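Startseite Energie Meinung Archiv Kontakt

Ich mag Erdwärme, wirklich! Aber was Flallden da gerade mit der Bohrung in Grernisano veranstaltet, macht mich kribbelig. 105 Grad unten im Loch, und schon redet alle Welt von der Wende -- dabei lief der Testbetrieb ganze sieben Tage. Sieben! Sisay hat für seine Anlage damals elf Monate gemessen, bevor überhaupt jemand das Wort Fernwärme in den Mund nahm (und selbst das fand ich sportlich). Ich will erst wissen, wie viel Wasser nach einem Winter noch hochkommt und was die Pumpen fressen. Dann feiere ich gern mit.
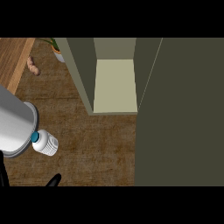 Fimier: Bei uns hat man zehn Jahre lang gemessen, und am Ende war das Geld weg. Irgendwann muss man auch mal anschließen, finde ich.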